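## 6. First Pick Practice with Soft and Light Objects

This section is for users who finished Section 5 (mounting the gripper and running the home routine). It explains how to set the Boten two-finger gripper for paper cups and other thin-walled items, and how to record your first program in Plelesano. Please read all the steps one time before you switch on the arm.

You need:

- the arm with the Boten gripper mounted and the cable connected
- paper cups, with no print if possible
- one flat cushion or foam pad with a firm surface
- the teach tablet with Plelesano installed
- a clear table, with the height locked

> **CAUTION:** Keep your hands out of the work area when the status light is green. The gripper can close at any moment during a program, also when the arm itself is standing still.

### 6.1 Preparing the table

1. Set the table to the height you will use every day. If you change the height later, you must repeat Section 5.4 (table plane).
2. Wipe the table with a dry cloth. Do not use oil-based cleaner. It leaves a film and the cups will slide when the fingers touch them.
3. Put the cushion in front of the arm, inside the reach circle shown on the tablet. It does not need to be exactly parallel to the table edge.
4. Press the cushion in the center with your palm and release it. Wait until it comes back to its shape before you continue.

**Note:** A very soft pillow is not suitable. The cup will lean and the program will lose the release height.

### 6.2 Setting the grip force

The gripper leaves our workshop with a force value for rigid parts. This value will crush a paper cup. You must change it before the first pick.

1. On the tablet, open **Tool > Fingers > Force**.
2. Select the profile **Light**. The number in the field changes to 7.
3. Press **Apply**, then press **Test close**. The fingers close slowly in the air and open again.
4. Hold the tablet in one hand and keep the other hand near the stop button. Move the fingers around a standing cup with the jog keys.
5. Press **Close once**. Look at the wall of the cup. A small bend is normal. A fold is not normal.
6. If the wall folds, reduce the force by one and use a new cup. A cup that was folded before will always fold at the same place, so it can't be used for setting.

The lowest value you can enter is 2. Below this the finger motor does not start.

> **CAUTION:** The profile **Light** is stored with the program, not with the gripper. When you load a different program, the old force comes back. Always check the number in the field after loading.

### 6.3 Teaching the pick and the release

We recommend starting with two cups, one on the table and one on the cushion. In this way you learn the two surface heights in one program. Mireille Sayegh from our training team uses this exercise on the first day of every course at Irkcombe, and most participants finish it before lunch.

1. Open **New program** and enter a name. Use only letters and numbers.
2. Jog the arm until the fingers are above the cup on the table. Press **Save point** and choose *Above pick*.
3. Go down slowly until the finger tips are at half the height of the cup. Press **Save point** and choose *Pick*.
4. Press **Close once**, then lift a little. If the cup stays in the fingers, press **Save point** and choose *Lift*.
5. Move to a free place over the cushion. Save *Above release*.
6. Go down until the cup only touches the fabric. Do not push into the padding. Save *Release*.
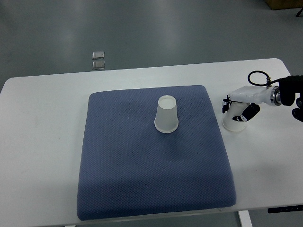

7. Open the fingers and move straight up. Save *Exit*. If you move to the side too early, one finger will take the cup with it.
8. Go back to the start position and press **Run slow**.

Run the program 6 times in slow mode before you select normal speed. Between the runs, put the cup back by hand with the arm in pause.

**Note:** The cable loop above the gripper must stay free in all positions. If it becomes tight at *Release*, turn the wrist in the other direction and save the point again. Do not fix the loop to the gripper with tape or cable ties.

### 6.4 If something does not work

**The cup is dropped during the lift.** Increase the force by one. Check that the finger pads are clean.

**The cup falls over on the cushion.** The release height is too high, or the cushion has moved. Save *Release* again.

**The tablet shows message 2439.** The fingers closed completely and found no object. Check the *Pick* point. The message disappears when you press **Confirm**.

**The arm stops above the cushion with no message.** Remove any object from the reach circle and press **Continue**. If it stops again at the same place, repeat Section 5.4.

### 6.5 Care of the finger pads

Clean the pads every week with a damp cloth and let them dry in the air. Change them after 4,000 cycles or when the surface becomes shiny. The counter is in **Tool > Fingers > Service**. Replacement pads are sold in pairs by Anozie; please always change both. For questions on this section, write to Thu Khúc at the support desk and include the program file.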